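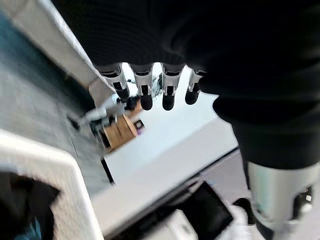 Why do robots find it hard to handle clothes?

Cloth changes shape every time it is touched, so a robot can't rely on a garment being the same shape twice, and it has to work out where to hold it each time.

18/10/2022
Written by R. Petrauskas, Melstead College

Our group of 17 went to the open day at Noltusura, on the industrial estate past the ring road. We had been once before, in May, but that visit was only a talk in the meeting room and we didn't get to see anything running. The aim of this report is to describe the demonstration and say what we can use in our own project, which is a simple gripper for picking up socks.

The demonstration was the last thing before lunch. We stood behind a taped line. The robot hand is called Costo. It has four fingers and a thumb, with metal segments and black tips, and it is meant to pick up ordinary laundry. We were told that the tips can be pulled off and changed when they wear down, and that they are the part that gets replaced most often.

Before it started we were given a sheet with the test results so far. The hand had made 2530 attempts at picking up a single garment since the rig was set up. Of these, 467 were put down as failed. A failure means the garment was dropped, or two came up together, or the hand closed on nothing. The sheet did not split the failures into types, so we couldn't work out which was the most common. I asked and was told that two coming up together was the usual one, mostly with thin things like T-shirts.
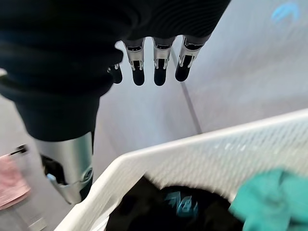
Figure 2. The hand holding up a dark knitted garment next to the basket.

Knitwear was said to be one of the easier materials. It is thick, so the fingers and the thumb have something to close on, and it bunches up between them. Smooth shirts are harder and they slide. In our own tests at college we had the same problem with nylon football socks, which our gripper lets go of nearly every time, and we had blamed the motor.

We were allowed to ask questions for 21 minutes, by the clock on the wall. Most of them were about speed. The hand moves slowly on purpose when people are in the room, and somebody has to stay near the stop button. One of us asked if it could fold as well. The answer was that folding is a separate job and they have not begun on it.

What we will change

Our gripper has two flat plates. We are going to keep the plates but cover them with rubber cut from a bicycle inner tube, and make the ends rounded. We will also write down every attempt and the kind of failure, using three columns, so that our results can be compared properly later on.

We did not have time to see the workshop upstairs. The coach was booked for two o'clock and the other half of the year group went up there instead, so their report should cover it.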